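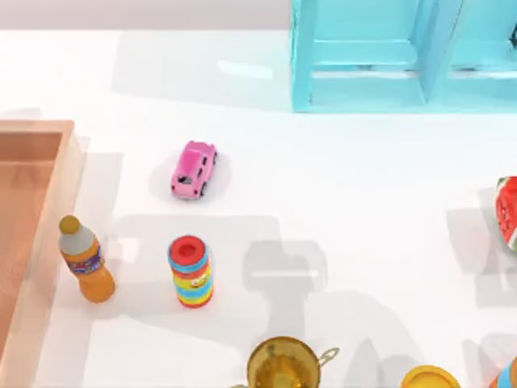

Last updated: 2025-12-01

ovenbird_k
I went to the open day at Lundard in September and I promised to write something, so I do it now. In the simulation room they gave the demonstration with two robot arms at a white table. Everything is computer-made, the toy car and the bottle too, and you watch it on a screen. The person who presented was Tomás Hegarty. He said they had 3574 runs saved from this table alone, and 868 of them they threw away. I liked that he told us this number without being asked.

marlpit
Did you see any real arm, or only the rendering? I drove 300 km to the Smits open day for the real thing and I would be quite angry to get a screen.

ovenbird_k
Only rendering in that room. There was one real arm in the hall, but it was behind glass and switched off when I passed. For me the screen was more interesting, because you could ask to have the view changed. I asked for a close one of the blue organizer. 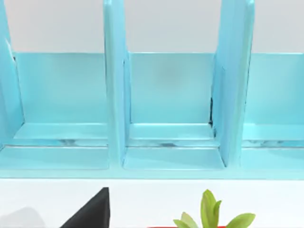 My question to him was about the dividers. They are tall and the spaces between them are not deep, so I wanted to know how the gripper comes in without touching a divider. He answered that touching is permitted, but pushing the organizer is counted as a failure. I am not sure I understood the limit correctly.

Bonine_fan
You understood it correctly, I asked the same thing in the afternoon group. But I disagree that the close view shows much. The surfaces are too smooth. My desk has dust and cables and a cup in the wrong place.

marlpit
Agree with Bonine_fan. 1000 good runs on a clean table do not tell me what happens on mine.

ovenbird_k
I think this is a little unfair. The table was not so tidy, the things were standing here and there, and even the shadow of an arm lay across it. Dust I did not see, it is true.

quarrylane
Does somebody know if the Luder software was used for the rendering? The leaflet did not say.

ovenbird_k
I did not ask, sorry. I still have the email address from the leaflet and I can write to them this week.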